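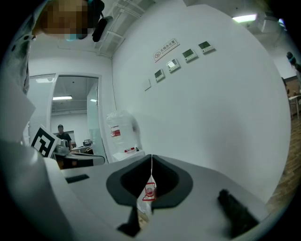

Notes on the hand-held gripper trial, second body, before anyone merges the sets. Grip is stiffer than the first one and the pads sit better on round stuff. The string with the little red-printed tag still hangs down the middle of the finger recess, so mask that strip before training. Wide lens bows the walls badly, undistort first.

## whats in here

- `wulldale/` first body, 3000 clips
- `bristville/` second body, 1000 clips, 19 with no marker pose (listed in `skip.txt`)

## todo

- recalibrate lens, Jannik Ackermann has the sheet
- compare pad wear, both bodys
- Benedikt Heitmann wants slip numbers by Wednesday

Don't mix the two calib files.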